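Spent November moving my whole household budget from a spreadsheet to paper. Posting what I learned in case anyone else is thinking about it.

The spreadsheet was fine. It had 12 tabs and I looked at two of them. The rest were charts I made one winter and never opened again.

Now it's one notebook. Left page is money in, right page is money out. I write things down at 9 pm, after the dishes.

First surprise was groceries. I had been lumping in soap, light bulbs and cat litter. Split those off and the food number looked a lot more normal.

Second was small subscriptions. Found one for 2 dollars a month that I signed up for on an old phone. Canceled it. Took longer to find the password than to cancel.

Arturo Bassi told me to round everything up to the next dollar. I tried it and I like it – the extra goes in a line called slack, and slack paid for new wiper blades.
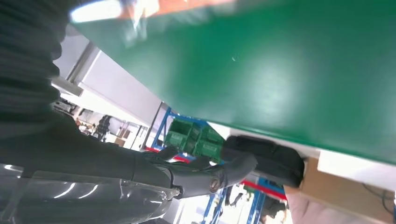

How do you handle bills that only come once or twice a year?

Add them all up, divide by 12, and set that much aside every month. Mine are car insurance, the vet and the water softener guy.

I keep that money in a separate savings account so I don't see it when I check my balance.

The goal is 2000 in the emergency fund by spring. I'm a little past halfway. The furnace set me back.

Gintarė Butkienė asked if I miss the formulas. Sometimes. I add each page twice with a calculator and I still got October wrong by 30 dollars – I had written the gas bill on two different pages.

Cash for eating out, card for everything else. When the envelope is empty we cook.

Next month I want to sort out the medical receipts. They're in a shoebox and some of them have faded already.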